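Against the Official Biography

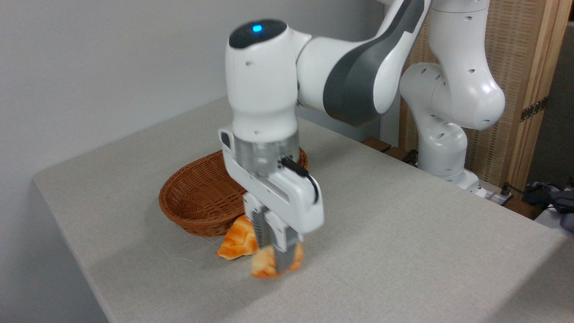
Ekene Tijani
Contributing writer. He spent 30 years as a reference archivist and is now retired.

Some time in April I was asked to help write a page about a dead naval officer for a county heritage website. I had two boxes to work from. The first held his service biography, typed by some headquarters office, along with the citations for his medals and a glossy portrait. The second held letters, a checkbook, a boat repair manual with notes in the margins, and a string of carbon copies in which the officer complained to a housing office about a furnace. The website wanted the first box. They wanted it shortened, and they wanted the word "distinguished" kept in.

I did it, and I've been annoyed with myself ever since.

Anyone who has done family research on a military relative knows the kind of page I mean. Born in such a town, son of such a father and such a mother. Educated at the local high school. Commissioned on this date, promoted on that one, through the following grades. Then a list of ships, a list of shore posts, a list of decorations, a wife with her maiden name in parentheses, and the children. The form hasn't changed in a century. Give me the man's dates and I could type most of it without knowing one other thing about him.

People treat these pages as the bedrock. They get copied into genealogies, cemetery databases, ship reunion newsletters and local hall-of-fame plaques. Each copy makes the thing look better supported than it was, when all of it goes back to one sheet that was often written with the help of the subject himself. Officers were asked to supply their own particulars. A clerk cleaned up the grammar. I have no quarrel with the clerk. I do wonder why we give this sheet a trust we would never give a résumé, when a résumé is what it is.

Consider the officer in my two boxes, whose name I'll leave out because his granddaughter has been kind to me. The official sheet says he "served in" a certain supply ship and was "subsequently assigned" to a desk ashore. Between those two phrases sit five months that appear nowhere. His letters cover them. He had quarreled with a superior over how stores were being signed for, he believed he was right, and he waited in a boarding house to find out whether he still had a career. The letters are angry, funny in places, and badly spelled. They tell you more about how a navy runs than any list of ships. None of it is on the web page, and I know that because I wrote the web page.

The usual defense is that official biographies were never meant to be history. They were meant for introductions at luncheons and for newspapers on a deadline. Fine. But we're the ones who moved them. Somebody scanned them, somebody put them under a heading that said "History," and now a schoolchild looking up the name on the local bridge gets a luncheon introduction.

Higinio Villaseñor and I have argued about this for years. He ran the reading room two doors down from mine, and he thinks I'm being a snob. His case goes like this. For most servicemen and women below the top ranks there isn't even the luncheon sheet. There's a discharge paper and a headstone. An admiral gets a page and a half, a cook gets a line in a muster roll, and here I am complaining that the page and a half is too smooth. He says I should go and find the cook.

He's partly right. The smooth page has a cost for the cook too, though. When every officer's career reads as a steady climb, the people under him vanish into the phrase "under his command." A ship in an official biography has one person on board. I have read sheets where a vessel was lost with many hands and the sentence ended with the medal its captain received. I don't doubt he earned it. I would like the sentence to be longer.

There's a second defense, which I hear more from families, and I find it harder to answer. Salamatu Usman, whose uncle was a merchant seaman and later a Navy petty officer, told me plainly that she doesn't want the furnace letters of her own family on a website. "He polished his shoes for the photograph," she said. "Leave him in polished shoes." I've thought about that a good deal. The dead can't object, and the living have a right to some pride. I also notice that pride is a poor editor. Once you allow it to cut the quarrel, it will cut the drinking next, then the first marriage, then the shipmate who lived with him for the last stretch of his life and is listed nowhere.

What I don't accept is the heritage world's answer, which is to fix it all with more enthusiasm. The site I wrote for has since brought in a writing guide. It tells contributors to "lead with service" and "highlight values." It suggests 60 words on early life and a closing line on legacy. Omolara Nnaji, who edits the site and is a careful person, defends it as a way to get pages finished. I'm sure it does get them finished. You could swap the names on any 2 of them and only the families would catch it.

My own suggestions are dull ones. Say where the sheet came from and who likely supplied the facts in it. Put the date of the sheet on the page, so that a reader can tell an introduction written mid-career from an obituary. Where the record goes silent for months, say so: "We don't know where he was." I've never seen that sentence on a heritage site, and it would have been true on nearly every page I ever checked. If there are letters, quote a bad-tempered one. And check the promotions against the registers, please, before repeating them. In my experience the dates are usually right and the verbs around them are usually doing something shifty. "Selected for" and "requested" are different events in a person's life.

I should say that the granddaughter has read all of the letters. I asked what she made of the five months. She said that her grandfather had talked about the boarding house more than he ever talked about the war, and that he could still name what they served for supper there. She had assumed the official biography covered it somewhere. She'd never gotten past the first paragraph, because it sounded like somebody else.

I've asked Omolara whether I can revise the page. She wants it kept to the guide. We're meeting next week, and I'm bringing the second box.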